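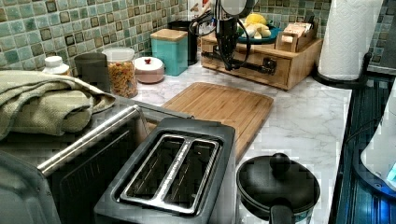 The kitchen counter at Alton Street, toaster and toaster oven in place

Progress report to the Burham Fund, second quarter
Saturday, June 29, 2019

Hi all,

I'm writing this one from the upstairs office with the window open, so excuse me if it rambles a bit. The short version is that the tenant repair line is up and running, we're a little behind on the printed guide, and I'd like to talk to you about moving some money before fall (more on that at the end).

When you gave us the grant in March, the plan was to have a phone line where renters in the Alton neighborhood could call, tell us what was broken, and get help writing to their landlord. I figured we'd get a slow trickle at first. Well, we've logged 340 calls! Most of them come in after dinner, which meant I had to redo the whole phone schedule in week two. We now stay open until nine on weeknights and close on Friday afternoons, when the phone barely rang anyway.

Leaks are the big one, then heat, then locks. I had expected a lot more about deposits, but those callers mostly want a lawyer, and we pass them along to the legal clinic at the Morelli Center. They've been great about calling people back quickly. We still don't have a good answer for folks renting a room in somebody else's apartment with no lease at all. I've been reading up on it and would love any contacts you have.

The letter templates took longer than I promised, sorry. The first set sounded like a court summons and callers didn't want to sign them, so I rewrote the lot in plainer language. We mailed out 71 letters with the new wording. I can't tell you yet how many led to a finished repair, as a good number of people don't call back once we've helped them. Starting next month we'll call every household four weeks after the letter goes out, and I'll put those results in the next report.

The printed guide is the part that's late. The text is done in English and Spanish, but the Warari print shop had a press down for most of May and we lost our slot. They've given us a new one in July. The quote went up a little and I talked them most of the way back down, so we're paying $1,453 for the first run, and that includes folding. I'm happy with that.

Money otherwise looks fine. Phones came in under budget, postage came in over, and the two pretty much cancel out. The full spreadsheet is attached to the email.

Now for my request. We set aside a chunk for newspaper ads, and I don't think we need it. Callers keep telling us they heard about the line from a neighbor or saw the flyer at the laundromat. I'd like to put that money toward paying a second Spanish speaker on the evening shift, starting in September. If you need a formal budget change for that, send me the form and I'll fill it out the same day.

I'm out the first week of July and back at my desk after that. Call anytime!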